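4. Montar los dos brazos y hacer la primera prueba con pinzas

Si vienes de la sección 3 ya tienes el marco de perfil de aluminio armado, la mesa dentro y los dos brazos en sus cajas mirándote con cara de «¿y nosotros cuándo?». Pues ahora. Yo tardé una tarde entera la primera vez y bastante menos la segunda, así que no te agobies si al principio vas a paso de tortuga.

Todo esto está escrito para el Pulel tal y como lo tenemos en el taller compartido de Iturra. Si tu mesa es más ancha o más estrecha, cambia las medidas del riel y deja el resto igual.

Lo que necesitas tener a mano:

Llave Allen para las tuercas del perfil (la larga, con la corta te vas a dejar los nudillos)
Las dos placas negras de montaje
Bridas pequeñas, muchas más de las que crees
Los dos soportes de muñeca impresos en blanco, con sus tornillos
Un barreño pequeño o bandeja de plástico con las esquinas redondeadas
Un puñado de pinzas de oficina, de las de asas de alambre
Cinta de carrocero y un rotulador

Precaución: las fuentes, desenchufadas hasta el paso 9. Desenchufadas de verdad, de la pared. Yo me fié del interruptor de la regleta y un hombro dio un salto que todavía recuerdo.

4.1 Placas y brazos

1. Mide el riel delantero y marca el centro con cinta. El nuestro tiene 900 mm de largo y las placas van simétricas respecto a esa marca. No hace falta precisión de relojero, pero apunta las dos distancias en la hoja de configuración de Gokstead, que luego te las pide.

2. Presenta la placa izquierda sobre el riel y aprieta solo a mano. Haz lo mismo con la derecha. Cuando las dos estén a tu gusto, aprieta con la llave alternando tornillos, como si fuera la rueda de un coche.

3. Sube el brazo izquierdo a su placa. Esto se hace mejor entre dos personas: una sujeta el eslabón blanco largo para que no se venga abajo y la otra atornilla la base. A mí me ayudó Renata Olivares, que tiene mucho mejor pulso que yo, y aun así se nos cayó una tuerca dentro de la rejilla de abajo. (Pon un trapo encima de la rejilla antes de empezar. De nada.)

4. Repite con el derecho. Antes de apretar del todo, mueve los dos brazos a mano hacia el centro y comprueba que las muñecas llegan a encontrarse sobre la mesa sin que los hombros toquen nada.

Nota: si notas el hombro duro al moverlo sin corriente, no fuerces. Vuelve a la sección 2 y revisa que no haya quedado puesto el tope de transporte.

4.2 Cables y cámaras de muñeca

5. Atornilla el soporte blanco a la muñeca y monta encima la cámara. Aprieta poquito, que es plástico impreso y se raja con una facilidad pasmosa. Cristóbal Gallardo rompió dos soportes en una mañana y desde entonces imprimimos siempre uno de más.

6. Lleva el cable de la cámara por fuera del eslabón y déjale un bucle generoso en la muñeca. Generoso quiere decir que puedas girarla de tope a tope sin que el conector tire. El bucle queda feo, ya lo sé, pero los cables tensos duran dos días.

7. Conecta cada brazo a su placa de control, debajo del riel. Izquierdo con izquierdo, derecho con derecho. Etiqueta los dos extremos de cada cable con cinta ahora mismo, no «luego».

Precaución: revisa el recorrido de los cables con los brazos estirados y también con los brazos recogidos. Un bucle que en una postura cuelga tan tranquilo puede engancharse en otra con lo que tengas encima de la mesa.

4.3 Preparar la mesa

8. Coloca la bandeja hacia el centro de la mesa, en un punto al que lleguen las dos garras. Pon dentro unas cuantas pinzas, sin ordenarlas, y deja alguna fuera, a la izquierda, con las asas hacia el riel delantero. Al fondo puedes tener lo que quieras mientras no estorbe el recorrido; nosotros tenemos una maceta con una planta artificial y el recogedor, y ahí siguen desde septiembre.

9. Enchufa las fuentes, primero la izquierda y después la derecha. Espera a que Gokstead muestre los dos brazos como listos. Si pasados 8 segundos falta uno, desenchufa los dos y vuelve a empezar, que conectar solo el que falta confunde al programa.

10. Abre la vista de cámaras y pon las tres a 30 imágenes por segundo: la fija y las dos de muñeca. Lleva una garra encima de la bandeja, despacio, y mira las tres vistas antes de tocar ninguna pinza. Lo que buscas es que la bandeja se vea bien en todas, con sitio alrededor.

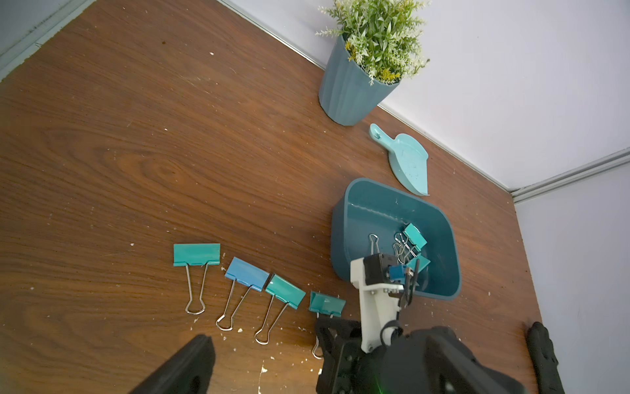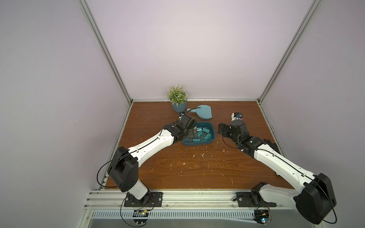
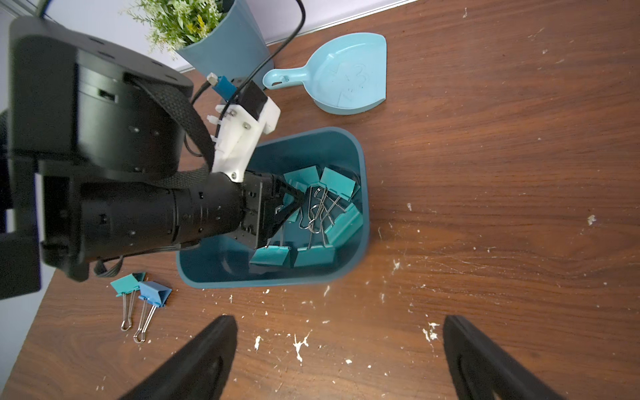 11. Si en alguna de las vistas de muñeca la bandeja se te queda fuera o muy arrinconada, corrige el ángulo del soporte antes de mover la bandeja. Afloja un cuarto de vuelta, inclina, aprieta. Las dos muñecas no van a enseñar lo mismo y no pasa nada, cada una mira desde su lado.

12. Cuando te guste lo que ves, marca con cinta las esquinas de la bandeja en la mesa. Así, si alguien te la mueve (en un taller compartido te la van a mover, créeme), la vuelves a poner en su sitio en un momento.

4.4 La primera pinza

13. Baja la velocidad al mínimo en el panel de Gokstead. Sí, al mínimo. Ya habrá tiempo de correr.

14. Elige una pinza que esté en la parte de arriba del montón y lejos de las paredes de la bandeja. Abre la garra, bájala en vertical y ciérrala sobre el cuerpo de la pinza. Sobre las asas también se puede, pero el alambre gira y la pinza sale bailando.

15. Sube despacio. Si se vienen dos o tres enganchadas, párate, bájalas otra vez y sacude un poco la bandeja con la mano, siempre con el brazo en pausa. Las asas de alambre se enredan entre ellas que da gusto, así que esto te va a pasar muchísimo.

16. Lleva la pinza fuera de la bandeja, hacia la izquierda, y suéltala cerca de la mesa. Si la sueltas desde arriba rebota y acaba donde le da la gana.

17. Repite con el otro brazo. Mientras uno trabaja, el otro se queda abierto y apartado, a un lado de la bandeja. No los metas juntos en la bandeja hasta haber hecho la sección 5, que es donde se configuran las zonas de exclusión.

Precaución: nada de manos dentro del marco con los brazos activos. Para recolocar una pinza, pausa, espera a que se apague el aviso en pantalla y entonces metes la mano. Parece una exageración con unos brazos tan pequeños, pero los dedos de la garra aprietan de lo lindo.

4.5 Si algo no va

La garra baja torcida. Casi siempre es la placa, que ha quedado girada en el riel. Afloja, alinea con el borde y aprieta otra vez alternando tornillos.

Una cámara se congela al mover la muñeca. El bucle se ha quedado corto o el conector no está metido hasta el fondo. Empuja el conector primero, que es lo barato.

La pinza resbala al cerrar. Sube la fuerza de cierre de punto en punto. Nosotros venimos con los dedos de serie y nos basta; Cristóbal les pone una tirita de goma y jura que va mejor, allá cada cual.

Los colores cambian de una vista a otra. Desactiva el balance de blancos automático en las tres cámaras y usa una sola luz. La lámpara de Brekby que tenemos puesta es de 3000 K y con ese mismo valor fijado en Gokstead nos quedamos contentos.

El programa confunde izquierda y derecha. Mira las etiquetas del paso 7. ¿No las pusiste? Pues a seguir el cable con el dedo, como hice yo.

4.6 Antes de apagar

18. Vacía las garras y lleva los dos brazos a la posición de reposo desde el panel, uno detrás de otro. No los apagues estirados sobre la mesa, que al perder la corriente caen por su peso.

19. Guarda la configuración con un nombre que entiendas dentro de un mes. Tengo tres archivos llamados «prueba buena» y ninguno es la buena.

20. Desenchufa de la pared y repasa a mano los tornillos de las dos placas. Tras la primera sesión siempre ceden un poquito. Con eso puedes pasar a la sección 5 y empezar con las zonas de cada brazo.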